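Search products
Enter keyword or part number

Hirken Teach Kit: hand-guiding and remote control for small arms
23 September 2023, by Raghavendra Pillai

The Hirken kit is sold on the claim that anyone can teach an arm a job in an afternoon. We stock it, and we'd put it less strongly. What you get is a clamp-on handle for guiding the arm by hand, a remote grip for driving it from across the room, and a wrist camera that records either way. The software, Irkalico, saves each run as a demonstration.

Hand-guiding is the easier of the two to learn. It also puts your forearm in the recording more often than you'd like. Remote control keeps you out of the way, but you lose the feel of contact, and most first attempts come in too fast. Plan on throwing out your early runs.

The brochure suggests 14 demonstrations per task. For a block on a plain table, maybe. For luggage we would start at 50 and expect to go back for more. Glossy ribbed shells throw white glints at the wrist camera, a veined stone floor is busy to look at, and spinner wheels swivel whenever they feel like it.
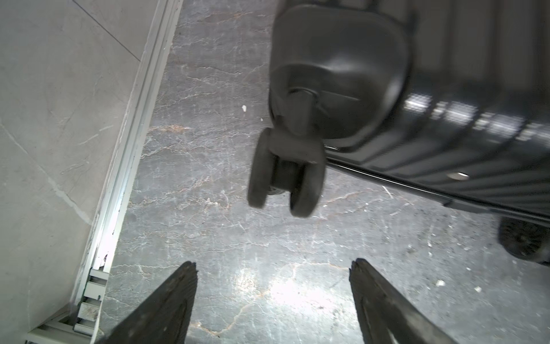
Thevar wrote to us in April to say the remote grip was fine for lining up on a case but poor for the last inch, and that switching to the handle for that part saved a lot of bad runs. We've heard the opposite too -- it depends on the arm and on who is holding it.

The kit does not include an arm or fingers. Check that your arm has a free-drive mode before ordering, or the handle is useless to you. Opened kits can be returned if the camera seal is intact.

Part no. 2813. Ships from Stomthorpe.

Contact us | Copyright Stomthorpe | Back to top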